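3.2 Sample storage and handling between assays

Before we get to the readings themselves, it seems only fair to spend a little time on how the silver samples were kept, as tarnish is a patient enemy and we have lost good data to it before. All 213 coupons were cast at Ornero from a single melt, rolled flat, and wiped with a soft cotton cloth. They then rested in paper sleeves until May.

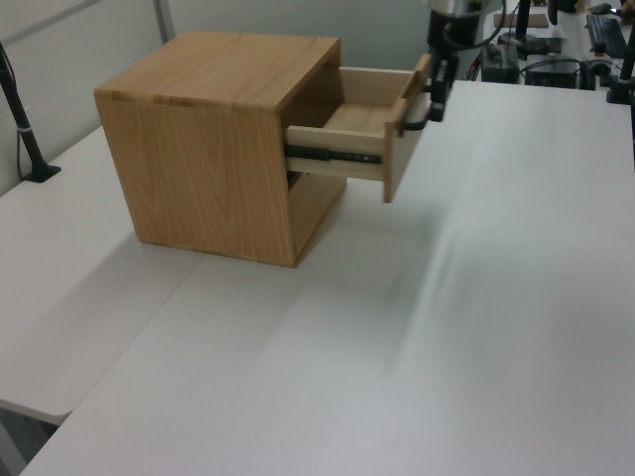

Figure 3. Working area.

Of these, 205 passed the first weighing and went on to the touchstone and conductivity tests. The other eight had small edge cracks, and we set them aside for the Estine group, who were kind enough to section them for us. Each coupon was read at both ends and once in the middle, always by the same pair of hands.

Readers who have used the older Halonen scale will remember that it drifts as the room warms up, so we checked it against the 200 g weight every morning and again after lunch.
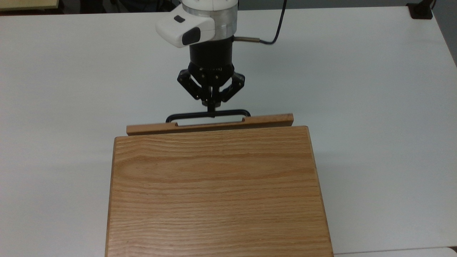

Fineness is given in parts per 1000 throughout, and we have kept the Posus correction for copper-rich alloys, old-fashioned as it may look.

Related articles
Touchstone acids and their shelf life
Conductivity readings on plated silver
A short history of the cupel

Contact the editors | Copyright 2021 | Back to top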